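The Ramia fingers came out of their bag on Friday morning, and by ten Flor Sánchez had decided she didn't like them. They were stiffer than the old Ullberg pair and had less give at the tips. Mark Anthony Tagle said stiff was the point.

"We wanted something that wouldn't bend when it pushed down," he said.

"You wanted that. I wanted something that could pick up a board."

They had been at Worari the same length of time and had the same title, so there was no one to settle it except the robot. Flor loaded the approach and sent the arm out over the counter. She watched the wrist camera on her laptop. Mark Anthony watched the real thing, standing up, with his hand near the stop button.

"Where are you?" he asked.

"Top corner of the board. Right by the rail."
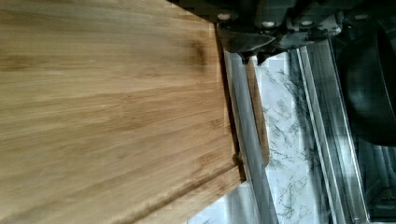 Wrist view, bamboo board on the left and marble on the right.

She stopped it there and looked at the fingertips for a while. The grain of the board was smeared lower down in the picture, and she thought about the exposure setting, and then about the email from Flores. The office in Flores wanted a choice by the end of the day. They had 500 sets to order and did not much care which kind.

"Go on," Mark Anthony said.

"I'm thinking."

"You're thinking about lunch."

She went on. They ran the pick with the Ramia fingers and then ran it again from the other side. He wrote the results in the notebook in his small square letters, and she didn't ask to see them. When he changed the program over to the knife task she got up and stood next to him. The knife task was the one they had argued about since March. Her view was that a flat handle needed a soft grip. His was that a soft grip let the blade droop, and then you were cutting the counter. 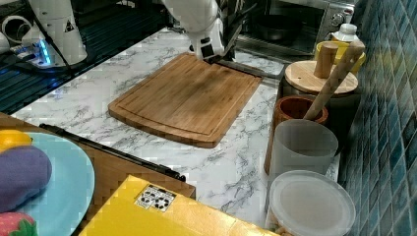

The knife task, with the blade over the board.

"It's holding it level," he said.

"It's holding it. I wouldn't say level."

He bent down until his eyes were even with the counter. She bent down too. They stayed like that longer than they needed to, two people with their chins near a marble top, and neither of them said anything.

"All right," he said. "Not quite level."

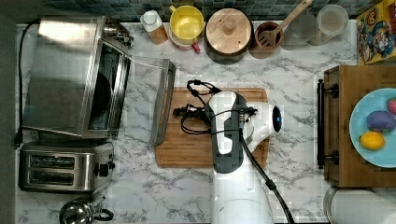 The Ullberg pair had one thing in its favor, and that was 2455 hours on the test bench without a crack. Flor brought this up while she was resetting the room for the last run. Mark Anthony said a bench was not a kitchen. On a bench there was nothing to hit. In here the toaster oven door was down, with its handle almost at the edge of the board, and a finger that bent a little might come away from that better than one that didn't. He heard himself say it and stopped.

"Say that again," Flor said.

"No."

She took the pen from him and wrote it in the notebook, under his numbers, in her own handwriting. Then she asked whether he wanted to send the email to Flores or should she. He said he would do it after lunch, and he went to look for the hex key.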